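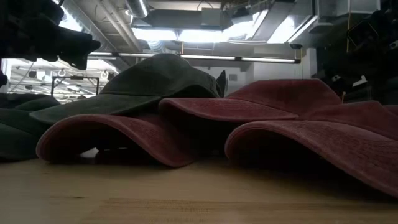
Célula Tufa, mesa de trabalho com os bonés de ensaio, vermelhos e verdes.

Lista de inspeção da célula Tufa (separação de bonés)
Junho. Preenchida por Mihret Tekleab, manutenção, oficina Hangate

Esta lista faz-se antes do primeiro ciclo do turno e outra vez depois de qualquer reparação. Marcar OK, NÃO ou N/A e escrever o comentário na mesma hora. Peço desculpa pelo meu português, quem encontrar erro pode corrigir a lápis.

1. Paragem de emergência, botão da mesa e botão da porta
OK. Os dois cortam o movimento. O botão da porta precisa de mais força para rodar e soltar, mas solta.

2. Cortina de luz
OK. Testada com a vareta em cima, no meio e em baixo. Limpei o vidro com pano seco.

3. Velocidade em modo manual
OK. Limitada a 30 por cento no comando. Não alterar este valor sem falar comigo.

4. Fixação da mesa ao chão
NÃO, depois OK. Um parafuso do lado do corredor estava frouxo. Apertei e fiz a marca com tinta. Verificar de novo na próxima inspeção.

5. Tampo da mesa
OK. Passei a mão em toda a superfície e não senti farpas. Não colar fita nova no tampo, a fita antiga deixou cola e demorei muito a tirar.

6. Peças de ensaio
OK com comentário. Os bonés ficam em monte, uns por cima dos outros, com as palas em direções diferentes. É assim que deve ser para o ensaio, por favor não arrumar em fila. O tecido tem aspeto lavado e a câmara reconhece melhor o vermelho do que o verde-escuro. Quando o boné verde está sobre os vermelhos, o programa às vezes pega na pala em vez da copa. Registado no caderno da Skiltach com o número 269.

7. Iluminação
NÃO. As luzes do teto são fortes e a parte de baixo das palas fica em sombra. Já pedi uma lâmpada lateral difusa. Até ela chegar, fazer a calibração da câmara sempre com todas as luzes do teto ligadas, nunca com metade.

8. Garra Jinus, dedos e borrachas
OK depois de troca. As 2 borrachas estavam gastas na ponta, e por isso o boné escorregava quando a garra subia. Montei novas e apertei com a chave dinamométrica pequena. Fiz 7 recolhas seguidas sem queda.

9. Mangueiras e cabos
OK. A mangueira de ar roçava no braço quando ele ia todo para a esquerda. Mudei a abraçadeira para mais acima. Olhar para este ponto durante a primeira hora.

10. Pressão do ar
OK. O ponteiro está na zona verde do manómetro. O purgador tinha um pouco de água, esvaziei.

11. Limites do espaço de trabalho no programa
OK. O limite do lado da estante foi confirmado em modo manual, devagar, com outra pessoa ao pé do botão de emergência.

12. Chão e passagem
NÃO. Havia uma extensão elétrica atravessada na passagem. Retirada. A passagem para a porta tem de ficar livre também durante o almoço.

Pendentes para o turno seguinte: lâmpada lateral (ponto 7), parafuso marcado (ponto 4), lubrificar o botão da porta (ponto 1). A célula pode trabalhar em automático com estes três pontos abertos. Se a garra deixar cair boné duas vezes seguidas, parar e chamar a manutenção.

Assinado: M. Tekleab

Hangate Manutenção | Contacto: balcão da oficina | © Hangate, uso interno | Voltar ao topo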